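4.2 Setting up the Minitz kit

We bought the Minitz two-arm kit in January, partly because Nafula Mwakyusa had seen one at Lemgate and wouldn't stop talking about it, and partly because the price left us enough for a second set of fingers. I'll be upfront – I wanted to like this thing. The guide asks you to mark out the work surface in cells before you calibrate anything, and it leaves the choice of tape to you. We used blue painter's tape.
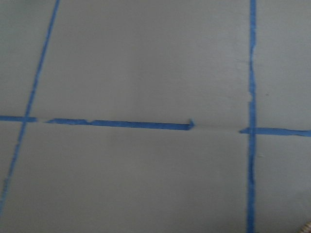
Calibration took me most of a morning the first time and a coffee break by the third. The software walks you through a set of poses for each wrist camera, and if one pose is off it tells you which (a lovely touch!). What it doesn't tell you is how much the fit suffers when a strip of tape lifts or tears, so Gaëtan Vidal wrote a short check that we now run before every session.

For the trials themselves we stuck to fruit, a basket and a tray. Figure 6 shows the two arms at work over the taped grid, with the basket of fruit in one of the cells. 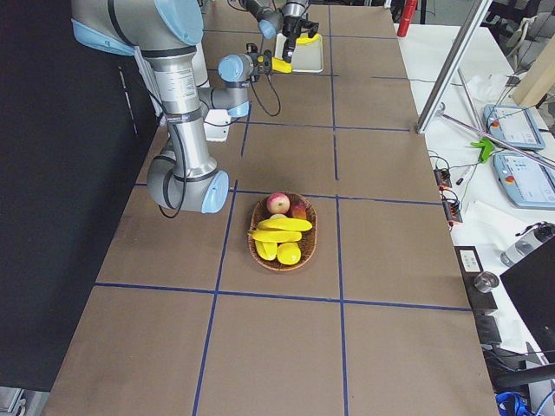 Figure 6. Table layout for the fruit trials, with both arms at the far end.

We ran 1,579 trials in all, and 928 of those used both arms on the same item. Single-arm picking was easy to teach, and Angeliki Sarantis had a usable policy after 70 demonstrations. Passing an item from one gripper to the other was a different story. The stock Minitz controller treats the arms as two separate machines that happen to share a clock, and you feel that the moment both of them want hold of the same banana. 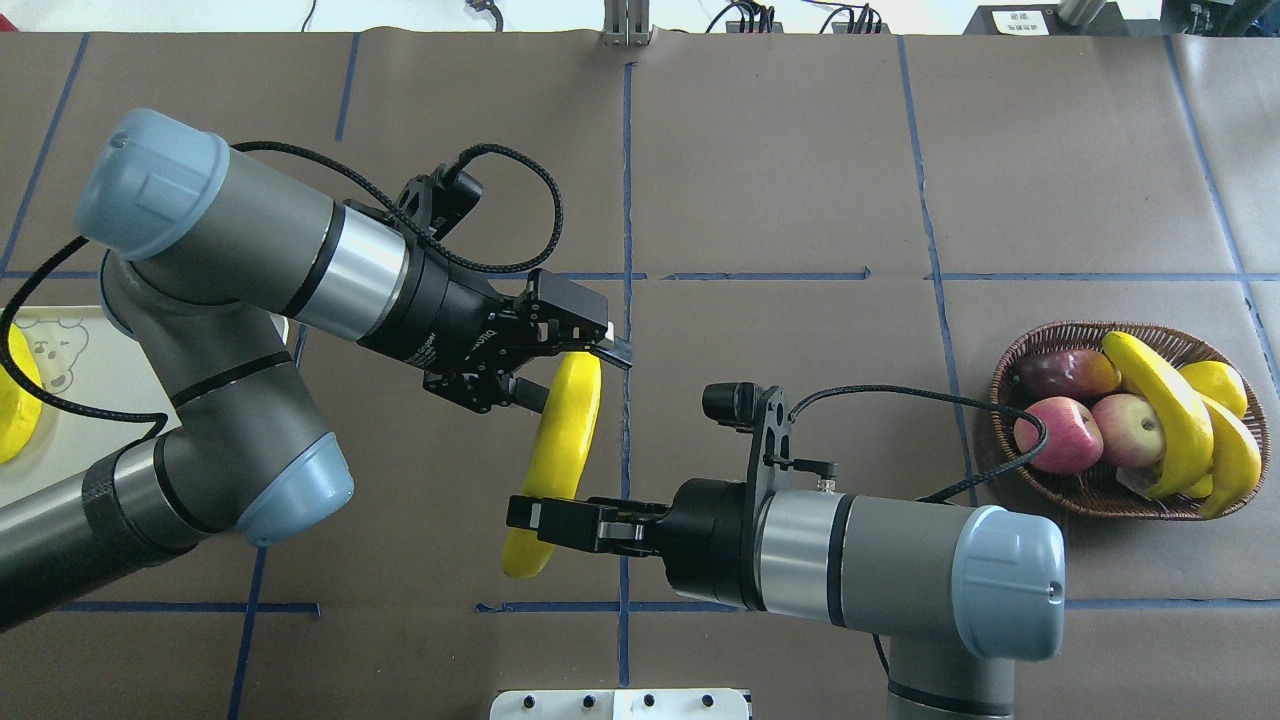 Our fix was to let one arm go soft along the line between the grippers while the other kept its position. The kit does support this, but the setting is buried two menus down and the guide gives it a single sentence, so I'd budget an afternoon for finding decent values. Oduor Biwott's are listed in Appendix B, and they carried over to the longer fingers with only small changes.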